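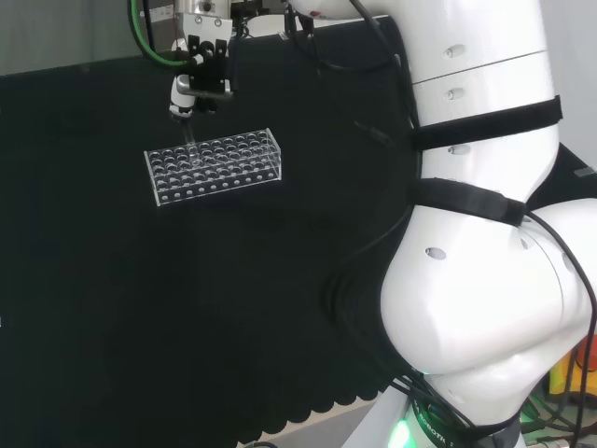 About Natell

Natell started with one drawer of test tube racks and a teaching bench that wasn't quite level. Gopinath Mathew had spent years running school labs, and he was tired of racks that clouded up by June, so he began cutting his own from clear acrylic (the first few were a bit crooked, and we still have them!). Mohandas Nair joined him soon after, and the two of them have been fussing over hole sizes ever since.

Today we make racks, trays and stands for 85 schools and small labs, and our workshop on Menon Street turns out 2,000 pieces in a good month. Our clear rack, the Ilach, is the one most people know us for, with its grid of round holes on top and a see-through body, so a student can check a level without lifting anything out. The smaller Biris holds 40 tubes and fits nicely in a cupboard.

We're a friendly bunch and we love a visit. Come by any Wednesday after 2, when the kettle is on and Gopinath will gladly talk racks with you for as long as you'll let him.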